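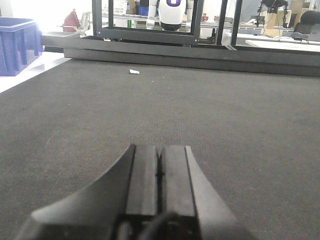 Gripper, fingers closed.

Tatlı: fruit recipe notes
README, February 2020

Tatlı holds 516 short recipes for fruit salads, compotes and chilled puddings, typed up from handwritten cards by Serpil Dönmez and Laurențiu Grecu. There is one text file per recipe. Amounts are kept as the cards gave them, so expect cups, grams and "a handful".
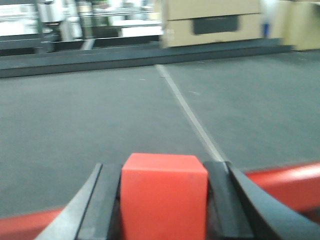
Red-orange cube held between the fingers.

Known gaps
18 recipes have no serving size. Three lack a method.
Sugar is listed separately from syrup in the March files only.

Corrections go to Marisol Lozano. Please quote the file name.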